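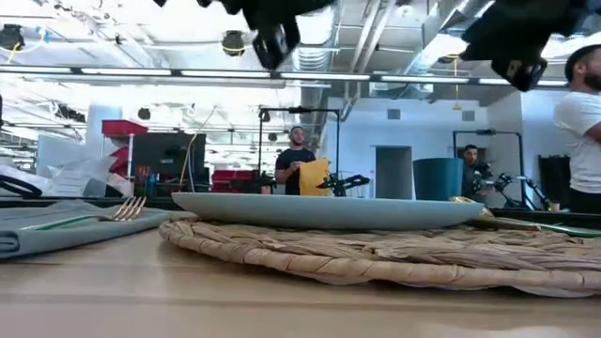

Fig. 4. Place setting on the bench, both grippers above it.

Section 4. House Rules for Tabletop Work

If you've made it through Section 3, your arms are bolted down and homed, and you're itching to pick something up. Hold on for a few more pages. I wrote this section after my first season running shared benches at Sutgate, and most of it comes from things I got wrong myself. Zlata Sydorenko went over it in September and made me take out two rules that sounded good and helped no one.

When I say "the pair" I mean both arms at one bench. When I say "lead" I mean the one person who is allowed to start motion. You can swap leads as often as you like, but say it out loud when you do.

4.1 Before you power the arms

1. Agree on who is lead. Write the name on the bench card.
2. Park both grippers high, clear of the tallest thing on the table. If you're using cups, that means the cup rim and not the plate (I've clipped more cups than I want to admit).
3. Walk the floor on your side and move bags, cases and packing out of the walkway.
4. Look up. Cables that hang from the ceiling or loop over a stand should stay outside the reach circle even with the arm stretched all the way out.
5. Press the stop button and check that the arms won't move. Then release it. Do this at every power-up, even if you only stepped out for coffee.

Note: If there's a neighbor bench running, tell them you're powering up. Their reach circle and yours can overlap at the corners, and the software has no idea the other bench exists.

4.2 Laying the table

I'm a big fan of real tableware over plastic blocks. A woven mat, a shallow plate, a folded napkin and a fork will teach you more about your grip settings in one morning than a whole box of cubes! But soft and shiny things need a bit of care, so:

1. Put the mat down first and press it flat. A mat with a thick rim will have spots where it lifts, and a fingertip can hook under them.
2. Set the plate on the mat and spin it a little by hand. If it rocks, move it.
3. Fold the napkin the same way each time. Put a photo of the fold on the bench card if more than one person sets the table.
4. Lay the fork with the handle toward the side you'll be picking from. Metal ends can throw glare back at a camera, so run a quick check with the room lights on before you save anything.
5. Keep drinkware empty. Always, no matter what the task is called.

CAUTION: No sharp knives on a shared bench. Butter knives are fine if the lead says so.

CAUTION: Don't reach in to straighten a napkin while the pair is live. Pause, wait for the hold light, fix it, step back, resume. It takes maybe ten seconds and yes, it's annoying.

4.3 Speed and force

Gornadis ships its controller with the speed slider wide open, and I wish they wouldn't. These are the numbers we use:

First run with a new object: 31 percent speed
Normal running: 50 percent speed
Furthest a person may lean in while paused: 200 mm past the table edge
Top speed, lead only, no one else at the bench: 76 percent

Severyn Hutsuliak thinks the last one should be lower for ceramic and he may be right. If you're using plates you care about, stay at 50.

4.4 People near the bench

1. Anyone may watch from behind the floor line. No one crosses it without a word from the lead.
2. If somebody at the next bench is folding or holding up cloth, keep it away from your arms. Cloth finds joints.
3. Caps are fine. Lanyards, scarves and loose sleeves come off.
4. If you have to turn your back on a live pair, pause it first.

4.5 Closing down

Park high, pause, power off, then clear the table, in that order. Chipped pieces go in the bench log with the gripper that was holding them. Orest Kuzmenko reads the log, so please write more than "plate, oops."

Related items
Section 3: Mounting and Homing the Pair
Section 5: Saving and Naming Your Runs
Bench Card Template (Brustska layout)
Gripper Fingertip Care, by Tamara Hrytsenko
Stop Button Wiring Check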